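Handout 4: Setting up and looking after the tray cell
Course: Robot Cell Upkeep
Instructor: Renu Yadav
Issued 27/05/2021

Read this before your first bench session. It covers the daily setup of the tray cell, the wrist camera check and the gripper check. The arm controller and the power supply are in Handout 5.

1. Setting out the tray

Set the tray out with the arm parked and motor power off. The controller stays on so that you can read the fixed camera on the bench screen. Wipe the tray floor with a dry cloth. Crumbs in the textured surface will tip the smaller items, and the pick height is set from the tray floor. 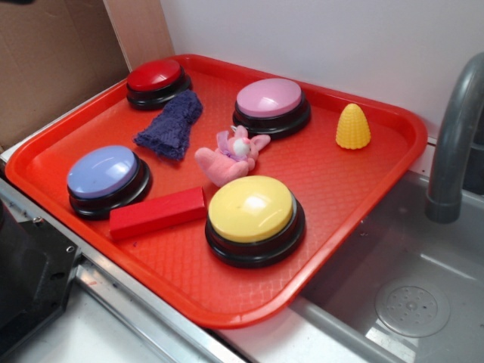 The layout can vary between sessions, but every item needs clear space on at least two sides for the fingers. Put the push buttons down first, then fill in the small items. Watch the gaps next to the buttons. The red block with one end nearly touching the base of the yellow button is as close as we allow, and it has to be picked across its width. A red block on a red-orange tray is also hard for the camera to separate, so check its outline on the screen before you go on. Save a still from the fixed camera and enter the layout in the Gurkatico log.

2. Wrist camera check

Turn on motor power and jog the arm over the tray at low speed. Keep one hand near the stop. Open the wrist camera view and confirm that both fingers show in the lower corners. If only one shows, the camera bracket has slipped and must be reset before any picking.

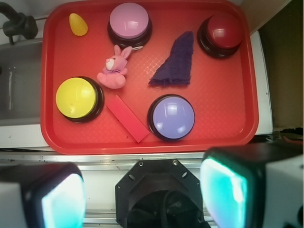
Next look at glare. Glossy caps throw back the overhead lights, and a bright spot can be read as a separate object. Lower the exposure one step at a time until the spots shrink but the dark cloth can still be told from its own shadow. Write down the final setting. The March group skipped this step and spent most of a session chasing false picks.

3. Gripper check

Test the grip on the cloth first. It is soft, it folds differently each time, and a worn pad will show up on it sooner than on the block. Close, lift clear of the buttons, and hold for 90 seconds. Look at the cables during the hold. They should hang free of the joints. 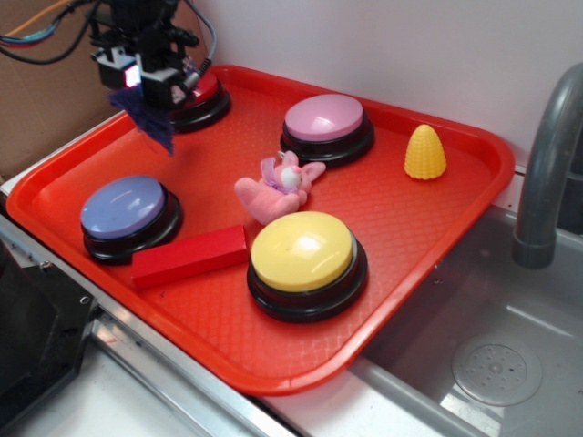

Fig. 3. Gripper over the back left of the tray, red button partly hidden.

If the cloth slips, clean the pads and repeat. If it slips again, replace both pads as a pair. Pads are changed at 1,000 cycles in any case, and inspected at 600.

4. Shutting down

Park the arm, cut motor power, then clear the tray. Enter the cycle count and your initials in the log. Report loose screws at the gripper mount to the instructor and do not tighten them yourself.

For next time: read section 2 of Handout 5 and bring your exposure notes.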